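To: the teleop list
Subject: Re: Tip transfer demos, hand guiding or remote?

On a bench list this week someone wrote:

> We are setting up pipette tip transfer between two boxes and have to
> pick a way of recording demonstrations. Hand guiding is cheap and the
> arm already supports it. Remote control means buying or building a
> leader device. Is the difference in data quality large enough to
> matter for a job this small? Also, do you bother with a force-torque
> sensor, and how do you decide when an episode is finished?

I can answer most of this from the Jedelero work, where we ran both methods on the same task before settling on one.

Hand guiding was fine for the long moves and poor for the last few millimetres. With a person's hand on the wrist, the force readings contain the person as well as the contact between tip and rack, and we found no filter that separated the two to our satisfaction. The operator's forearm also tends to cover the rack in the fixed camera view at the moment you most want to see it. We dropped those recordings from training and kept them only for checking joint limits.

Remote control was slower to learn. New operators needed 18 practice transfers before we kept anything of theirs, and the first few were ugly. After that the wrist data was clean enough to use. The task is as dull as it sounds: grip a tip near its top, lift it clear, carry it to the other box, line it up with a free hole, lower, release. Both boxes stand open on a wooden top in front of the arm, and the start layout is changed between episodes. 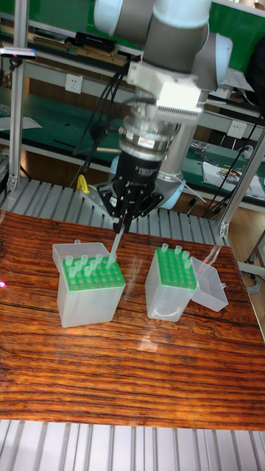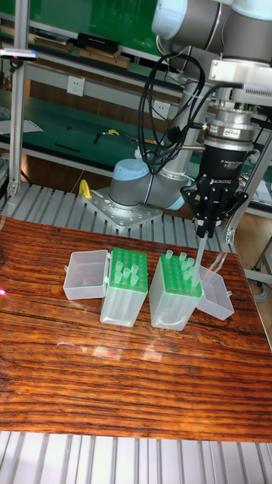 On the sensor: we do bother. A tip is light and gives a little, so joint torque alone tells you very little about whether its end is in the hole or sitting on the web between holes. The sensor goes between the wrist bracket and the gripper. Zero it with the gripper hanging free at the start of each session, and again if you re-route any cables. A stiff bundle pulling on the wrist shows up as a slow offset that changes with pose, and it took us far too long to find ours.

Grip angle deserves a column in your log. The tip can tilt between the fingers, and an operator on remote control will correct for it by eye without mentioning it. We left those corrections in. When we trimmed them out as untidy, the policy learned to lower straight down whatever the angle, and Drekwood saw the same thing on a different gripper.

For ending an episode, we use a foot switch pressed by the operator after the fingers are open and the arm has backed off. We tried cutting automatically on gripper opening and lost the retreat, so the policy opened its fingers and then sat there. Dropped tips are kept under a separate label.

The current set is 2,694 episodes from 2 operators. I would not read much into the total. Going by the held-out layouts, variety in which holes are filled did more for us than extra repeats of one layout. If your time is short, spend it on changing the racks.

Two things I still have no good answer for. Clear plastic gives poor depth returns, so we train on colour only — if somebody has usable depth on translucent tips I would like to know which sensor and what lighting. And the delay on our link drifts over a long session. We log it but do not correct for it. The Sitompul driver is meant to stamp commands at the leader end, which would help, but I have not tried it.

I can post the episode format if it is of use. It is a plain folder per episode with one file for the joint and force streams.

Jedelero bench

List hosted by Vornetti | Contact the list owner | Back to top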